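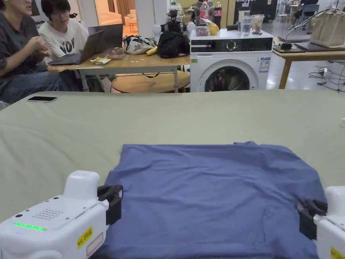 그리무르 귄뢰이그손은 티셔츠를 왜 개느냐고 물었다. 어차피 입으면 펴지는데 서랍에 그냥 밀어 넣으면 되지 않느냐는 것이다. 지난번 글에 그가 남긴 댓글이 그랬고, 나는 사흘쯤 답을 못 달았다. 틀린 말이 아니라서 기분이 나빴다.

그래도 나는 갠다. 2018년 12월 17일 월요일 현재, 우리 집 서랍장에는 티셔츠 전용 칸이 있고 그 칸의 폭은 270밀리미터다. 이 숫자를 외우는 사람이 되고 싶었던 적은 없다. 4월에 코코넨이라는 동네 가구점에서 서랍장을 들일 때 폭을 안 재고 샀다가, 반팔을 평소처럼 개면 양쪽이 꼭 손가락 하나만큼 접혀 올라간다는 걸 알게 됐다. 그 뒤로 개는 법을 새로 배웠다. 나이 먹고 옷 개는 법을 다시 배우는 기분은 운전면허를 다시 따는 기분과 비슷한데, 축하해 주는 사람이 없다는 점이 다르다.

방법이라고 해 봐야 별것 없다. 등판이 위로 오게 펼치고, 어깨 중간쯤에서 한쪽을 안으로 넘기고, 소매는 되접는다. 반대쪽도 똑같이 한다. 그다음 밑단을 목 쪽으로 올려 반, 다시 반. 글로 쓰면 세 줄인데 실제로는 첫 단계에서 다 결정된다. 펼칠 때 주름을 손바닥으로 밀어내지 않으면 나중에 그 주름이 안에서 자리를 잡고, 꺼내 입는 날 배 한가운데에 가로줄로 나타난다. 회의 시간 내내 거기만 보는 사람이 꼭 있다.

바닥도 중요하다. 매끈한 상판에서는 옷이 자꾸 미끄러져서 한쪽을 넘기면 반대쪽이 따라온다. 천을 깔면 덜 움직이는데, 이번에는 깔아 둔 천이 먼저 구겨진다. 그러면 천부터 펴야 한다. 잉그바르 잉그바르손은 천을 다림질해서 깐다고 한다. 티셔츠를 개려고 식탁보를 다리는 인생이라니, 존경은 하지만 따라가지는 않겠다. 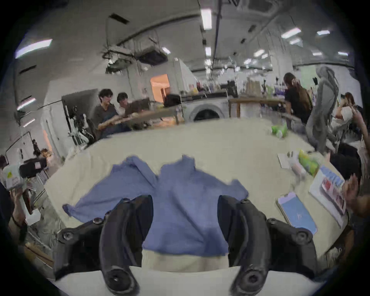

구겨진 채 펼쳐진 파란 옷. 소매는 늘 제멋대로다.

소매 이야기를 더 하자면, 반팔 소매는 길이가 애매해서 문제다. 긴팔은 접을 거리라도 있고 민소매는 애초에 없다. 반팔은 넘기면 조금 남고, 안 넘기면 삐져나온다. 나는 남는 만큼 그냥 삼각형으로 꺾어 둔다. 정리 책에서 본 깔끔한 사각형은 10번쯤 시도하고 포기했다. 플로르네렐에서 파는 옷 개기용 판도 잠깐 고민했지만, 그 판을 넣어 둘 자리가 270밀리미터짜리 그 칸밖에 없어서 장바구니에서 뺐다.

그리무르에게는 결국 이렇게 답을 달았다. 밀어 넣어도 됩니다, 다만 아침에 파란 티셔츠를 찾다가 파란 잠옷을 입고 나가는 일은 본인이 감당하셔야 합니다. 한 시간 뒤에 답이 왔다. 이미 그러고 있다고, 아무도 모르더라고.

다음 글은 양말이다. 짝이 맞는 것만 다룰 예정이라 짧을 것 같다.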